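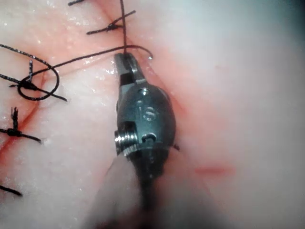

One early reader of our draft wondered whether suturing was too fussy a task to learn from examples at all, and asked whether we should start with peg transfer like everyone else. We took the question seriously, and it shaped this section. Suturing is fussy, and we love it for exactly that! A single stitch packs in grasping, driving, pulling through and tying, and each part asks something different of the policy.

4.2 Collecting the examples

All examples were gathered by teleoperation on the Tonar bench. An operator drives both arms and closes a wound one interrupted stitch at a time, while the Grovance recorder stores every camera stream together with the joint positions and the grip commands. We cut the recordings into 2321 segments, each covering one step of a stitch, and kept the failed tries in the set. A dropped needle followed by a clean pickup teaches the model how to recover, and we were delighted by how much those segments helped.
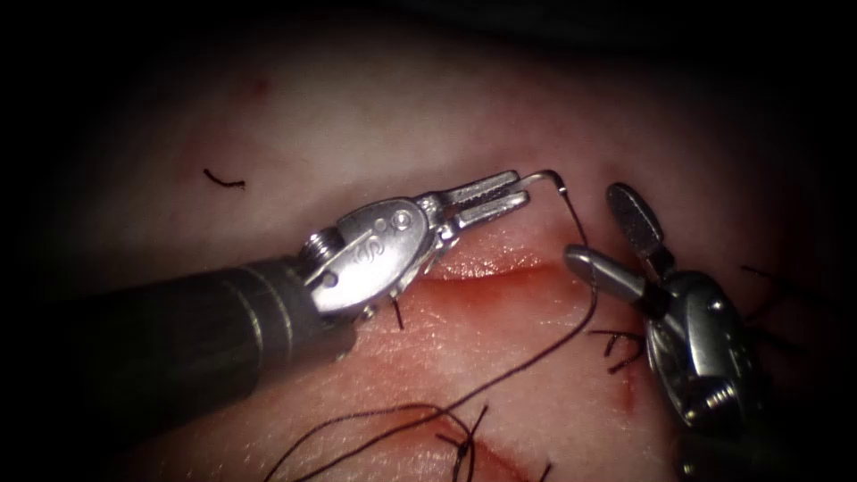
Operators were free to pick their own entry point and their own rhythm. An earlier version of our instructions fixed both, and the policy trained on that data froze as soon as a wound looked a little different. With the looser rules we get messier data and a much sturdier learner. Each session runs through 12 stitches before a break, and we log the operator's comments right after the last one, while the details are fresh.

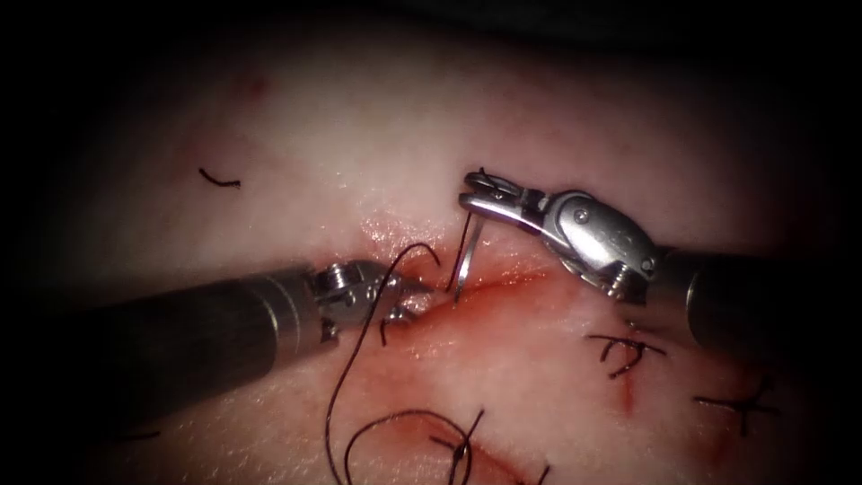 Figure 3. Two instruments at the incision, with the needle held in the jaws of the right one.

Slack thread was the part of the problem that surprised us most. Our first labeling tool, built on Likard, tracked the needle and the jaws and ignored everything else. In Figure 3 the loose suture loops down across the pad and gets partly tangled with the tails of a knotted stitch near the bottom, and a model that can't tell the two apart may well reach for the wrong strand. We therefore went back and marked the working thread by hand in 1000 segments, separately from the cut tails. The Psarras split described in Section 4.3 holds out whole sessions, so that no wound appears in both training and test data.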